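Mernex small-goods word list
README, v2, updated August

What people call the stuff on their tables and in their drawers. 1,000 rows, one item name per row, with the other names it goes by. Collected from for-sale notices around Lendham. Free to use, see bottom. 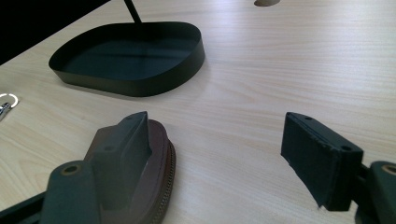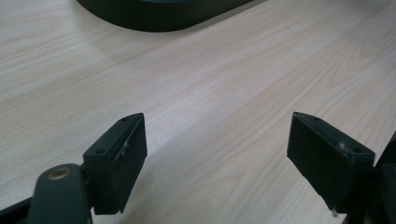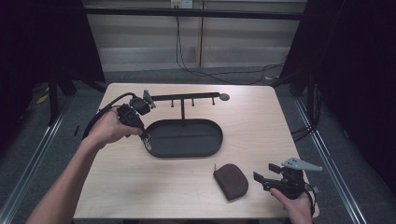 Light wood table in all three. Round brown leather pouch in the first, mug tree in the last.

Files

names.csv - the main list
variants.csv - spellings and regional names, joins on item_id
drops.txt - rows thrown out, with a word on why
old/ - v1, left in so old links dont break. Don't build on it

Columns in names.csv

item_id - whole number, no gaps in v2 (v1 had gaps, sorry)
name - the most common name, lower case
room - one of 11 values, see rooms.txt
material - as the seller wrote it, often blank
n_seen - how many notices used the name
flag - y if I'm not sure about it

variants.csv has item_id, variant, n_seen. Thats all.

Where the rows come from

Notices typed up by hand, then merged. Two passes. First pass was quick and it shows: "mug tree", "mug stand" and "cup tree" were three items for months. Now one item, mug tree wins on count. "Mug rack" stays seperate, sellers mostly mean the wall kind.

Coin purse / coin pouch / change purse: merged. Plain "pouch" is not merged with anything. Too vague.

Prices, phone numbers, street names all removed before merging. Notices themselves not included, please don't ask.

Known problems

- Kitchen is way over-represented. Garage is thin.
- material is a mess. "metal", "Metal", "some kind of metal" all in there. Clean before counting.
- Anything seen fewer than 5 times was cut, so rare names are missing. They're in drops.txt.
- English only. The Kiani notices had a fair few bilingual ones, only the English half was kept.
- Plurals not handled. "coaster" and "coasters" are both in.

Not good for

Price guides. Anything about who sells what. Spell check (the mispellings are kept on purpose in variants.csv).

Changes

v2 - merged duplicates, new room values, ids renumbered
v1 - first dump

To do

fix material
split "tray", it covers far too much
check flagged rows against the Ania list
plurals, maybe

License

Use it, change it, sell it, whatever. A link back is nice.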